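Search this site Search Go

Reckoning the Year: Time and Observance in the Old North
Handout 5
September 2018 | J. Cruzado

These notes go with the fifth session of the Istier course on northern belief and custom. Read them before the session and bring them with you. The session assumes that you have worked through the handout on place-names.

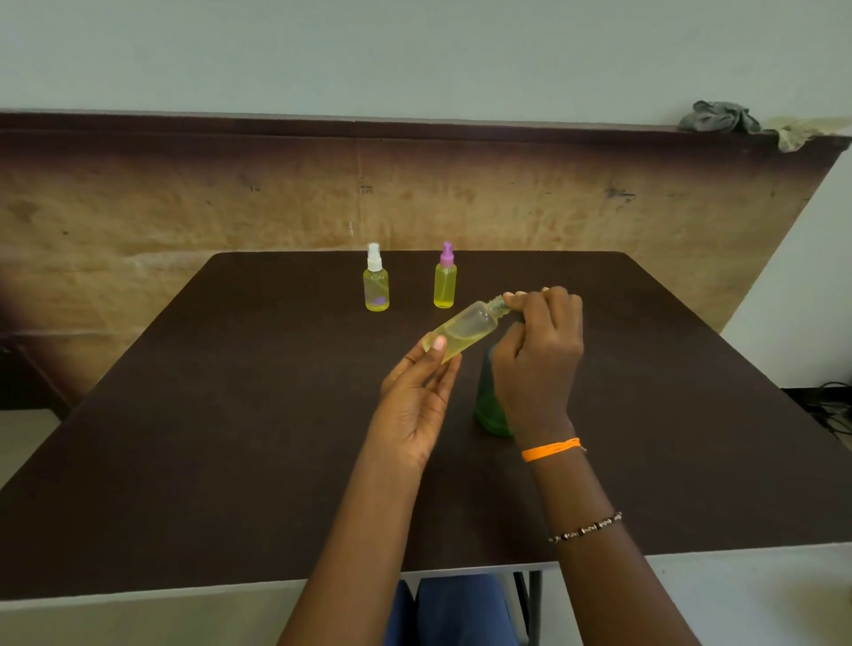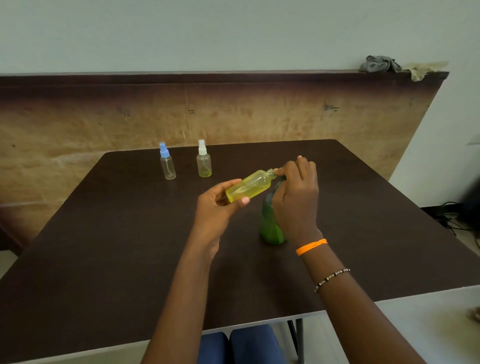 Jennylyn Cruzado
Course tutor, Istier

1. The problem

A solar year does not hold a whole number of lunar months. Twelve lunations fall short of it by nearly eleven days. Any people who count months by the moon and also want their observances to stay in the same season must add something from time to time. The addition is called intercalation. The main question for this session is what was added, when, and on whose authority.

2. Sources

The written sources are few and were set down by Christian authors. Three kinds matter here.

(a) An early eighth-century Northumbrian treatise on time-reckoning, in Latin. One chapter lists the English month names and gives short explanations of some of them. It is the fullest early statement for any Germanic-speaking people. Some of the explanations look like guesswork on the author's part.

(b) Icelandic legal and computistical texts. These describe a calendar in working use after the conversion, with older names kept for several of its months.

(c) Passing remarks in saga prose. These place sacrifices at the start of winter, at midwinter and at the start of summer. The prose is later than the events by more than 200 years in most cases and should be used with care.

Carved calendar staves are often cited too. Most surviving ones are late medieval or early modern, and they follow the church year.

3. The English reckoning

According to the treatise, the year was divided first into two halves, summer and winter. Months belonging to the longer days were given to summer and the rest to winter. Winter began with the full moon of a month whose name joins the words for winter and full moon.

In ordinary years each season had three months. In some years a further month was put in at summer, and such a year took a name meaning "three Lithas". The treatise does not say how people knew that the extra month was due. Two methods have been proposed:

- a fixed cycle, borrowed or home-made;
- direct observation, with the month added when the new moon fell on the wrong side of a solstice.

The second needs less learning but more good weather. Solstices are hard to fix by eye, as the sun's rising point hardly moves for several days on either side. An error of a few days would not disturb a farming calendar much. It could, on occasion, shift the extra month by a whole year.

4. The Icelandic reckoning

The Icelandic calendar counts weeks. The common year has fifty-two of them, and so runs a little over a day short. Medieval writers report that the shortfall was noticed when summer was seen to be drifting back towards spring, and that a law was then passed to add a week to certain summers. Note the order of events in that account: observation, then debate, then law.

The months in this scheme have thirty days each and are not tied to the moon. Four further days are placed at midsummer to make up the count. Góa, the fifth month of winter, begins in February under the modern form of the calendar.

Students often treat this system as pagan in origin because the month names are old. The names and the arithmetic may have separate histories. Keep them apart in your written work.

5. Nights and half-years

Time was commonly counted in nights, and age in winters. The English word "fortnight" preserves the first habit: 14 nights. The unit used for the half-year in Iceland, misseri, does not correspond to any single term in common modern use. Translators usually write "season", and a certain amount is lost.

6. Modern practice

Present-day groups which keep a northern calendar differ in method. Some fix their dates to the civil calendar. Others follow the moon and publish a new list each year. A third approach takes the solstices and equinoxes as its frame, though the evidence for observance at the equinoxes is weak. Anjani Tuhumury's survey paper, held in the Wurkard reading room, compares the three and prints the tables in full. Sections 1 and 2 are required.

7. Terms to know

Intercalation: the adding of a day, week or month to bring a count back into step.
Lunation: the time from one new moon to the next.
Computus: the body of reckoning used to fix the church's movable dates.
Embolismic year: a lunisolar year with an added month.

8. Written task

Write 300 words on the following. Suppose that a district adds its extra month by observation and its neighbour uses a fixed cycle. Describe how their winters would come to begin at different moons, and what evidence such a difference might leave behind. Refer to source (a) or source (b), and give the chapter or section for each reference.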